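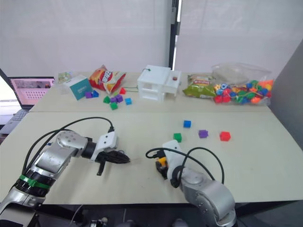 Progress report to the Rokley Fund, 24 March 2024
Project: Treton, feature film, rural locations

Principal photography at the Weltum farm location is complete except for 2 exterior setups, which need bare fields and are held for November. The location agreement has been extended to cover them at the original day rate.

The edit is at assembly stage. Of 2,141 logged takes, 60 percent are synced and labeled. The remainder is mostly second-unit material — landscapes, livestock, road plates — and has lower priority.

Sound: dialogue in the barn interior has high wind noise. Up to 25 lines will need to be re-recorded. Huỳnh Post has quoted for this work and the quote is within the contingency line.

Budget: no transfers between headings this period. Track repair at the farm entrance was charged to locations.

Next period: finish logging, lock reel one, confirm crew for the November setups. The second installment is requested on the agreed schedule.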